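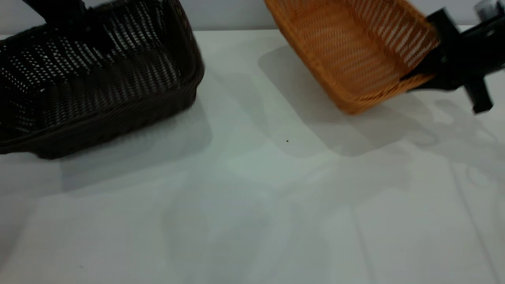 Gripper holding the orange-tan basket by its rim; dark basket at left.

Jan 23, 2023 | By Duyên Phí
Print | E-mail

Review of the Edent handling kit, basket nesting task. The kit costs more than 4,000 with mounting. Rim grasps remain the only type under test. Force logs for 149 runs went to Colin Nuttall at Birkett.

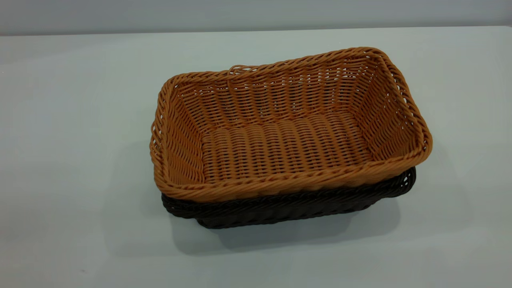
Tan basket nested in the dark one, slightly offset.

Open items: offset tolerance, spare finger pads. Next report in May.

Shares: 8 | Comments (0)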